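Student Work > Food Studies > Year 11 Projects > Bread Keeping Report

How Long Does Homemade Bread Keep?

Project report, Food Studies

Introduction

Our group wanted to find out which way of storing bread at home slows down staling and mould the most. Most families in our class keep bread in the plastic bag it came in, but homemade loaves don't come in a bag and people do all sorts of things with them. We compared three methods: a paper bag, a cotton bag and a lidded plastic tub. The project ran through February, when the food room is warm and bread goes off quickly.

Background

Staling is often described as bread drying out, but that is only part of it. After baking, the starch in the crumb slowly firms up again, even if no moisture is lost. This happens faster in the fridge than on the bench, so we left the fridge out of the main test. Mould is a separate problem. It needs moisture, and a sealed container holds moisture in. We expected the tub to keep the bread soft and also to grow mould first.

Method

We baked 12 small loaves from one recipe, using Kolterico plain bread flour, dried yeast, salt, water and a little canola oil. The dough was made in 3 batches, with 800 grams of flour in each, and every batch was divided into four. One loaf from each batch went into each type of storage. The last loaf from each batch was left uncovered as a control.

The paper bags were ordinary brown ones. The cotton bags were Broltico produce bags, washed once before use. The tubs were from the Won range and had clip-down lids. All loaves cooled for two hours before they were put away – our practice loaf had gone in warm and the crust turned soggy.

Each morning at 9.30 we cut one slice from every loaf, pressed the centre with a flat weight and measured how far it sank. We also looked for mould and gave the slice a score out of five for taste, unless there was mould anywhere on the loaf. The cut end was always turned to face the same way in storage.

Results

The uncovered loaves were hard by the second morning. Paper was slightly better, with a crisp crust but a dry crumb by day three. Cotton gave almost the same crumb as paper, and a chewier crust that most of us preferred. Bread in the tubs stayed softest the whole way through, but its crust was leathery after one night. Mould showed on the first tub loaf on day five and on the other two the next day. None of the paper or cotton loaves had visible mould by the end of the week.

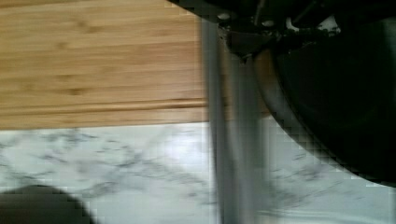
Taste scores dropped faster than the press test suggested they would. On day three the tub bread was still soft but scored lower than cotton, mainly for a flat, slightly sour flavour.

Discussion

Part of our prediction was right. The tub did keep moisture in and it did go mouldy first. We hadn't expected crust to matter so much in the scores. Toasting would probably change the order, and we only tasted the bread plain.

The biggest weakness is that cutting a slice every day exposed fresh crumb each time. The room also got warmer in the afternoons and we have no temperature record for the second half of the week, as the Storanero logger went flat. More than 80 slices were cut in total, and not all by the same person, so thickness varied.

If we did it again we would freeze some sliced bread as a fourth method and include a wholemeal loaf.

14 shares | 3 comments

Related projects
Does Resting Pancake Batter Make a Difference?
Comparing Egg Substitutes in Muffins
Lunchbox Temperatures on Hot Days
Salt Levels in Canned Soup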